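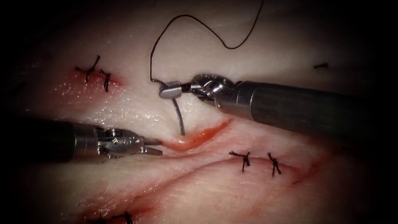

Needle, thread and an opening still to be closed on the practice pad at Lidthorpe.

The woman who teaches stitching at Lidthorpe would prefer not to be named. "My mother thinks I'm a proper surgeon," she says, stirring her tea. "I'm a person who has watched other people tie knots for 15 years. Leave her that."

Her subject is the plain interrupted stitch: in one side, out the other, knot, snip, start again. It is taught from a house manual called the Prakard notes, which has reached its 37th revision and still spells 'forceps' two ways. People arrive expecting something grander.

"They want to know when they'll do the clever part," she says. "I tell them they're doing it. Then they look at me as though I've sold them a used car."

I ask what goes wrong first. The thread, she says, before I have finished the question.

"Everyone worries about the needle. The needle's quite well behaved, it's curved, it wants to go round. Thread has opinions. You leave a nice big loop, you look away to find your other jaw, and the loop has gone round something you did earlier." 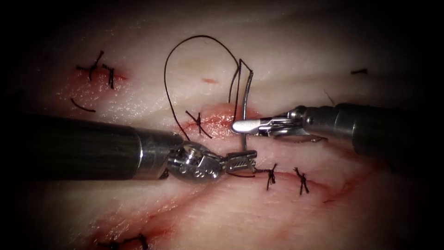
A long loop of black thread over the pad, with earlier knots nearby.

She is fussy about the knots, and fussier about the tails. Too short and the knot may slip; too long and, in her words, it looks like a spider has sat down on the job. A learner's first row usually contains both.

"You can read a row like handwriting," she says. "There's the careful one, then the one where they got confident, then the one where they wanted their lunch." 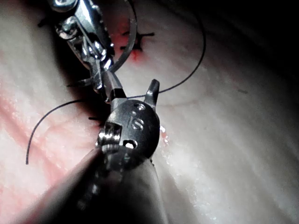 Where you hold the needle matters more than how hard, she goes on. Grip it too near the point and there's nothing left to push through. Grip it too near the thread and it swivels. She has a speech about this, known to former pupils as the Arango lecture after the seminar room where she first gave it, at a length she now regrets.

"It's down to two minutes. It used to have a section on bending paper clips."

She keeps a tally of finished stitches in a school exercise book. The total on the day I visit, in December 2019, is 1,863. I suggest this is impressive. She says it would be if she hadn't included the bad ones.

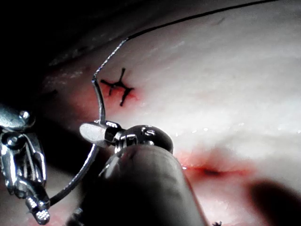
"And you must be kind to the edges," she says. "That's the bit I'd put on a tea towel. You bring them together until they touch, and then you stop. Beginners pull. They think tight means finished -- it means puckered, and on a patient it can mean a good deal worse."

Does she sew at home? There is a long pause. A hem has been waiting on the back of her bedroom door since she moved out of her flat in Estia Road, held up with 2 safety pins.

"It's a different fabric," she says, and asks whether I want more tea.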